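Print this thread | E-mail to a friend | 17 replies | 40 shares

Workshop Floor > Refurb & Repair > The robot bench and what it's done to our days

Started by EditSipos, 13 Apr 2024

EditSipos wrote:
Morning all, and sorry in advance because this will be a long one. I promised a few of you I'd report back once the arm at Mullatside had been on desktop rebuilds for a decent stretch, and it's now been going since October, so here we are with a cup of tea and nobody awake in the house yet.

For those who don't know us, we take in old office machines by the pallet, test them, swap out what needs swapping and send them on to schools and small businesses. There were 11 of us on the benches when the arm came and there are still 11 of us on the payroll, which I'm putting near the top as it's what everyone asks. What has changed is who does what. The arm does memory, drives and now processors. We do the opening up, the cleaning, the cables, the odd-shaped cases and all the faults that need somebody to sit and have a think.

My wrists are better than they've been in years, and I'm grateful for that. I do miss the rhythm of it though – radio on, tray of boards, hands going by themselves. Now I walk between stations and read a screen. How have others found it?

Reply from GobnaitMcG:
Lovely to hear from you, Edit! We've had ours at Ernside a bit longer and I recognise the walking. I did 30 machines a day at my own bench before and I could tell you something about every one of them by knock-off time. These days I look after a line that does far more than that and I couldn't tell you a thing about any of them, except the ones that stopped.

On the good side, my boss organised proper training for the lot of us, and not just the young ones. I'd never programmed anything but the oven. Now I teach the arm its positions for each new model and I've had a small raise for it.

Reply from DonalH:
I'm going to be the grump here, sorry. Glad it's worked out for you two, but at our place the headcount stayed the same for exactly as long as the manager said it would and then two people left and weren't replaced. Nobody was sacked, so it doesn't get counted as jobs lost. The rest of us were told we'd have more interesting work, and what we got was the awkward jobs all day long with none of the easy ones in between to catch your breath on. I used to look forward to a run of plain memory swaps after lunch.

I'd also ask who gets the blame when it bends a pin. With us it's always the person who loaded the chassis.

Reply from Blathnaid_Q:
Donal, that's a fair point about the easy ones, and I hadn't put it into words until I read yours. I went home more tired in the first months than I ever did doing everything by hand, and I couldn't work out why when I was lifting and pressing so much less. It's the concentration.

We did raise it. Our fix was simple enough: one bench stays fully manual and we take turns on it, a week each. Management grumbled about the numbers at first but they've left it alone, and it's where the apprentices learn what a seated module is meant to feel like under your thumbs. I worry about that side of things more than the jobs, to be truthful. If the new starters never fit a processor themselves, they won't know what a wrong one looks like.

Reply from DonalH:
A manual bench in turns is a good idea and I'll be pinching it. I still say get it in writing.

Reply from Darragh_OD:
Newer member here, been reading along for a while. I came over from the warehouse side at Hennessy, so the arm was already in when I started and I don't have the before to compare with. I like it, for what that's worth. I'd have been nervous handling processors in my first month, and setting up the Ciken program alongside somebody experienced taught me the order of things quite quickly.

Can I ask what people check for themselves at the processor step? Our sheet is thin on it and I'd like to write a better one.

Reply from EditSipos:
Welcome, Darragh! Happy to share ours. It's stuck to the side of the bench and has a fair bit of tea on it, so I'll type it out. Change whatever doesn't suit your place.

1. Before the arm moves
Chassis flat and pushed right back against the stops. Tie back any cable that could wander over the socket. Read the model off the case and match it to the program yourself, even if the screen says it already has.

2. With the chip over the board
We pause here and one of us leans in. Load plate flipped right up and out of the way, fingers square on both sides of the processor, and have a look at the socket itself. If the black cover is still sitting in it, the chip goes no lower until that's been dealt with.

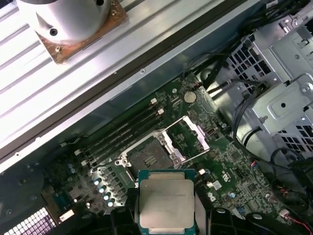 3. After it lets go
Check the chip is sitting level before anyone touches the lever. We close the lever by hand at Mullatside. The arm could be taught to do it, but we asked to keep that one and they said yes.

4. Write it down
Initials for the person who checked, and a separate box for arm faults. Donal, that second box is for you. It took some arguing, but a bent pin now goes down against the station until somebody has had a proper look, and the mood is a good deal better for it.

Reply from DonalH:
Right, that box I do like. Could you send me the wording? I'll bring it up at our next meeting and see how far I get.

Reply from GobnaitMcG:
Send it to me as well please, Edit. We close the lever by hand too – I thought we were the only ones.

Reply from Darragh_OD:
Thanks so much, this is far more than I was hoping for. I'll have a go at our sheet this week and put it up for you all to pick holes in.

Show older replies (9)

Related threads
Apprentices and the manual bench: how long is long enough?
Sore shoulders since the new station height
What do you do with mixed pallets?
Asking for training before the machine arrives
Best labels for a dusty workshop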